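3. Hanging the cloth and fixing the letters

The Weltari backdrop set is made for a table that stands against a wall or a frame. Please read the whole section before you start.

1. Clear the table and push it to its final place.
2. Lay the cloth over the frame with the matt side to the front. Let it hang down to the back edge of the table.
3. Pin the top edge with the clips. Begin at one corner and go slowly to the other.

Note: Small folds in the black cloth do not disturb. Do not pull it tight, or the clips can jump off.

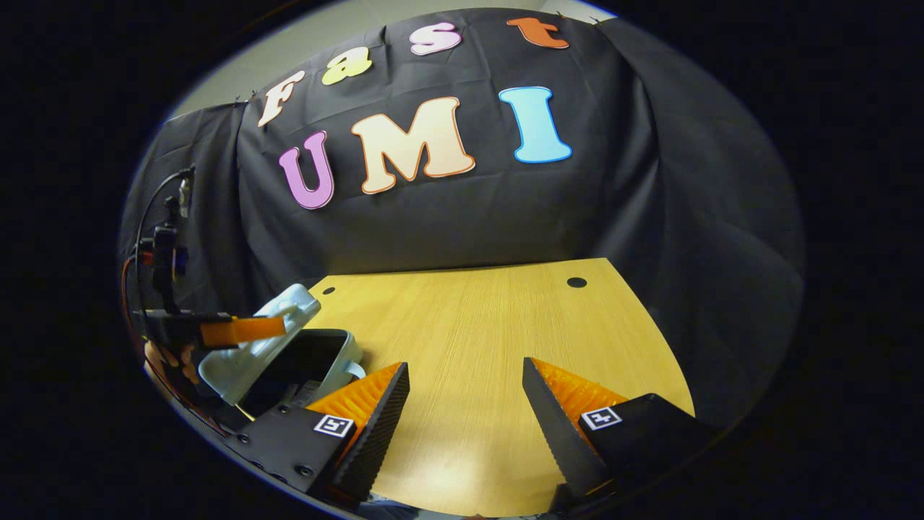
4. Put all letters on the table first and read the words once more. It is easier to correct the order now.
5. Fix the upper word, then the lower word. Put the biggest letters in the lower row.
6. Press each letter for 3 seconds, also at its border.

Caution: Do not iron the cloth when letters are on it.

Caution: Keep the cable holes at the back of the table free from cloth.

For more letters, order Stotano refill pack 3561.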